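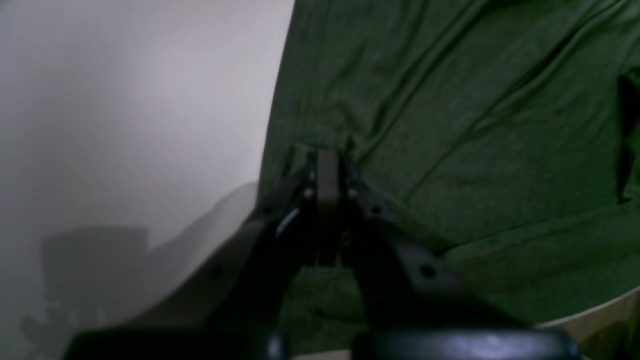
The wrist view on one of Đạt Đoàn's folding arms, with a green garment at the fingertips.

I got to the lab a little after nine on a Sunday, which was Đạt Đoàn's idea. The building is quiet then, he told me, and the air handling drops to its weekend setting, so the shirts don't flutter. I laughed. He wasn't kidding! Airflow has its own column in his spreadsheet.

Đạt works on cloth. More exactly, he works on the moment right before a robot folds cloth, when it has to decide where to grab. His project is called Imby (he won't say what it stands for, and I asked twice), and it runs on a pair of arms in a narrow room on the Salinas side of the building.

"Everybody films the fold," he said, dragging a second stool over for me. "The fold is the pretty part. I care about the pinch. If you pinch two layers when you wanted one, the rest of your plan is garbage and the arm has no idea."

So how does the arm find out? That's what the new result is about. The usual approach, and the one Đạt used for his first year, is to look down from a camera over the table, pick a point, go there, close the fingers and hope. Imby adds a second look from the wrist. The gripper closes partway, gives the fabric a tiny tug, and the wrist camera watches how the creases move.

"One layer and two layers wrinkle differently," he told me. "With one, the creases mostly run out from the fingers. With two, you get this lazy sort of shift, where the top goes and the bottom thinks about it for a while. I could see it by eye, so I figured a network could learn it."

He calls this the tug check. It takes less than a second. If the network doesn't like what it sees, the arm lets go, moves over a little, and tries again. I watched it do this on a gray sweatshirt, and I have to say it looked a lot like me trying to open a produce bag.

The numbers, then. Đạt tested on 37 garments the network had never been trained on, mostly T-shirts and knits, with a few dress shirts thrown in to be mean. With the overhead camera alone, the arm got a clean single-layer grasp on 22 of them on the first try. With the tug check and up to three tries, it got another 13. I did the math out loud and said that left two.

"A mesh jersey and a thermal undershirt," he said right away. "I know them personally."

The mesh is see-through, so the creases of the bottom layer show through the top one and the network gets confused. The thermal is just stretchy. Tug it and the creases are gone before the camera gets a good look. He's been trying a slower tug for that one, with mixed luck.

I wondered if giving one method three tries and the other just one was a fair fight. He nodded before I finished. "No, it isn't, and a reviewer got me on that too." He went back and gave the overhead version three tries as well. It picked up a few more shirts, but it had no good way of knowing when to stop, so it would sometimes drop a perfectly good grasp and swap it for a bad one. That comparison is going in the next draft.

Training data came from the arms themselves, running overnight for around 14 weeks on a control program called Verix that a former labmate wrote. Labels were the slow part. Đạt checked layers by hand for the first batch, lifting each hem with a chopstick, and then worked out a way to weigh what the gripper was holding up and get the label from that.

"I miss the chopstick a little," he said.

Next up is towels, which he expects to be easy, and fitted sheets, which he does not. He's also planning to share the tug clips with the Isetti group down the hall, who work on bagging and have the same trouble with thin plastic. Before I left I asked if he folds his own laundry. He does, on Tuesdays, and he says he tugs everything first now.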